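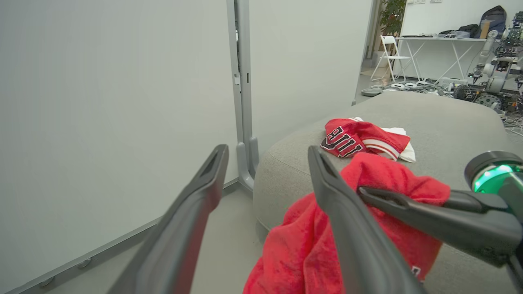

Brornent asked after the fall report whether the club could show a full task from start to finish by spring, with both arms working and no student touching the cloth. We said we would try with folding. This report covers what the club did with the second half of the grant and where the folding task stands in March.

Summary

The two-arm station is running. Students can take a garment from a heap, bring it flat and make the first fold. The second fold is unreliable. We have spent most of the equipment money and expect to finish the year within budget.

Work since the last report

In the fall the club worked with one arm and small towels. One arm can drag a towel but has trouble opening it up, so in January we moved to two arms and changed from towels to clothes. The students wanted clothes that behave badly, and they brought in things from home. Fleece is now our main practice material. It is thick enough to grip without pinching the surface underneath, but it bunches, and an edge that folds under is hard to find again from the wrist camera.

We also gave up the tabletop. On the hard table the fingertips stopped against the surface and the arms went into a protective stop several times per session. We now work on a low gray ottoman, which gives a little under the fingers. The stops are rare now. The drawback is that cloth hangs over the front edge and its own weight pulls it toward the floor, so the students have had to learn to work from the back of the seat forward.

Students run the arms by hand control and record each attempt. A run is kept if the garment ends up flat or folded and neither arm was stopped. The club set a target of 40 kept runs per garment before moving to the next one. We have reached that for the towel and the fleece. Jersey fabric is next. It is thinner and slides, and early attempts show the grip has to be closer to the hem.

Club participation

The club meets after school until 5:30. Students work in pairs, one driver for each arm, and trade sides halfway through. Trading sides was a student idea. It helped the pairs talk to each other about who holds and who pulls, which had been the main cause of arms bumping.

Older students wrote a short setup checklist that newer members now use without help. It covers power, the stop button, the camera check and clearing the floor cables behind the station. We had hoped to have younger students writing code by this point. They are not there yet, and most of their time goes to driving and sorting recordings.

Spending

The grant for this half was $2,000. Most of it went to replacement fingers, mounting hardware and a storage drive. We bought 6 spare fingertips from Durnberg and have used two. The partition panels were lent by the school and cost us nothing.

Problems

The second fold fails when the layers shift under the first one. We have tried lowering the grip speed, with a small improvement. Shipping on one cable set was late and cost us two weeks in February.

Next steps

We will finish the jersey runs in April and then train on the full set of recordings. The club plans to enter the Mac Carthaigh student showcase in Bundeck in May with the folding task. If the second fold is still failing by then, we will show flattening and a single fold. We ask that Brornent confirm by the end of this month whether leftover funds can be used for transport to the showcase.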